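Notebook, sim teleop bench, May

Started 8:40, coffee first, then the leader arms wouldn't zero. Left one fine, right one kept coming up with the elbow a hair off, which in the sim meant the right arm drooped every time I let go of the clutch. I restarted everything twice before I thought to look at the cable. It was the cable. Peter, if you read this: I put the bad one in the drawer with a knot in it, please don't untie the knot and put it back in service like last time!

Goal for the week is still the sorting set for Cavalcanti (the project, for anyone new who opens this notebook and wonders). Two arms, a table, bins, small parts, a person on the leader arms doing the task by remote control over and over until the policy has enough to chew on. We promised Trernville 2000 good episodes and as of this morning the count was 1508. I did 132 today, before throwing any out, and I'll get to the throwing out in a minute.

First hour was rough. I hadn't been on the leaders since before the move and my hands had forgotten the scaling. You push and the sim arm goes less far than your hand thinks it should, so you push more, and then you've shoved the part halfway across the table. Otakar came in, watched me chase a part with the left gripper for what felt like a full minute, and said nothing, very kindly. Then he turned the scaling up a notch while I was getting water and didn't tell me until lunch. It was better! But now the morning batch and the afternoon batch are at different scaling, so please somebody check that the value gets saved in the episode header. I looked and couldn't find it. I've put "scaling A" and "scaling B" in the free text field for now, with B starting after my water break, whatever that's worth to the person who has to sort it out later (me).

Stuff I want to remember about how to do these demos well, in the order I thought of it:

Clutch early. If your wrist is getting twisted, let go, rearm, come back. I used to try to muscle through and you can see it in the traces, the last bit of the approach goes all wobbly. The policy learns the wobble. Otakar showed me one from the Skirkivby set where the arm does a tiny shiver before every grasp, and it's the operator's shiver, faithfully copied. Kind of charming, and also terrible.

Come down slow from above for anything flat. The flat things are the worst thing on the table. If the fingers arrive too low they plow, and if they're too high they close on nothing, and in the overview picture you can't tell which one you're about to do. I ended up keeping my eyes on the gripper camera for the last bit of every approach and only going back to the overview once I had a hold of something. Took a while to make that switch a habit. I kept getting motion sick going back and forth, so I moved the gripper window right under the overview one and now it's a nod of the head.

Open the fingers before you get there. Sounds dumb. But if you open them late, while you're moving, the opening and the descent get mixed together in the recording and the policy treats them as one thing. Peter has a plot of this somewhere.

Don't fix a bad grasp by squeezing harder. The contact model does strange things under a hard squeeze, parts go shooting off like a watermelon seed. Let go, back up, try again, and leave the retry in the episode. We talked about this at length last month and I was on the other side then, I wanted every demo spotless. I've changed my mind. The batch with retries in it trained a policy that tries again, and the spotless batch trained one that misses and then carries its empty gripper over to the bin with total confidence.

Idle arm. I still don't have a good answer for what the other hand should do while one hand is working. If I let it hang, it drifts with my breathing (seriously, you can see me breathing in the joint plots). If I clutch it out, it freezes, and then there's a jump when I bring it back. For this batch I parked it with the gripper pointed in at the middle of the table and rested my elbow on the foam. Drift was small. Would like a proper hold button on the left pedal, Otakar says it's an afternoon of work, so I'm writing it down here where he can see it.

11:15, the scene crashed on reset. The randomizer had dropped one part inside another and the solver blew up, and for a few seconds things were bouncing around up near the ceiling, if there was a ceiling. Same bug as in the Jidico scene. Peter says there's a minimum spacing setting and it's measured center to center, so long skinny things can still overlap while passing the check. I bumped the spacing up and didn't see it again, though it does mean fewer crowded layouts, and crowded is what we wanted more of. Left a note in the tracker. I'd prefer a real overlap check, even a slow one. Resets are when I shake out my hands anyway.

Lunch, long, we argued about whether to keep things on the table that aren't part of the instruction. I say keep them. In the tests with a tidy table the policy grabbed whatever was there and looked like a genius, then you add a second thing and it has no idea which one you meant. Otakar agrees about the extras but wants them less different from the target. Peter wants to vary the table color too and I asked him to wait until we've got this set finished, please, one thing at a time.

Afternoon went much better. Got into a rhythm, radio on, scaling B, only stopped when my right thumb started complaining. I went through everything at the end and tossed 10. Most of those were me hitting record too late so the episode starts with the arm already on its way, a couple were a part ending up balanced on a bin wall and then the timer running out while I dithered. I did not toss the ones where I changed my approach halfway, see above.

The layouts with the colored bins left and right are the ones I like best to drive, plenty of room in the middle for both grippers. One from the overview camera, right arm with the little yellow-and-black thing between its fingers, and one looking down past the fingertips at a yellow disk with a dark block behind it:
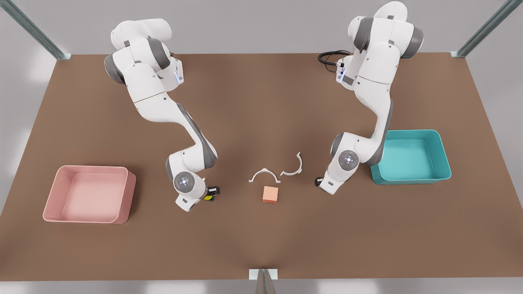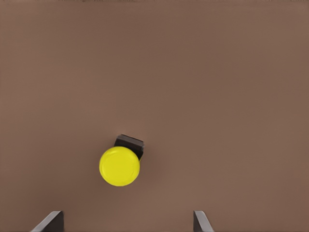
Pedal batteries died at 4:30, so that was the end of recording. Used the leftover time to go back over replays with Peter at double speed, and he caught something I'd missed completely. In nearly every episode I bring the right arm in along the same path. Same swing, same angle at the elbow, no matter where the part is. It's the comfortable way for my shoulder, that's all it is. He pulled up the wrist tracks on top of each other and it looked like a rope. The left arm tracks were all over the place in comparison, because I'm clumsier with that hand and never found a favorite.

So what do we do with that? Peter's first idea was to have different people record, and sure, but Otakar's time is limited and Peter grips the leader like he's strangling a goose. My idea is to start each episode from a different arm pose, far enough from the usual one that the comfortable path isn't available. We could do it in the reset, same place the parts get shuffled. I tried it by hand on the last few replays, just dragging the start pose over and driving from there with recording off, and it felt awkward in a useful way. I had to think about where the elbow was going again.

One worry is joint limits. Two of the poses I picked put the wrist close to its stop and then halfway through the reach it just quit following me, no warning, and I sat there pushing on a leader arm that had nothing to say. We need a buzz or a beep or something. The Skirkivby rig has a beep. It's an awful beep but you do notice it.

To do, not in order:

Scaling value into the episode header, and go back and tag the morning ones.
Overlap check in the randomizer (Peter).
Hold function on left pedal (Otakar, you said an afternoon!).
Random start poses, keep away from wrist limits, try a small batch before we commit.
Beep.
New pedal batteries, the flat kind, I took the last pair out of the scale in the kitchen and I owe the kitchen a pair.
Ask Trernville if they want the retries marked. If they do I'd like to know before the next batch, marking them afterward means watching every single one.

Thumb is still sore at 6:10. Taping it tomorrow, and I'm starting with the left hand.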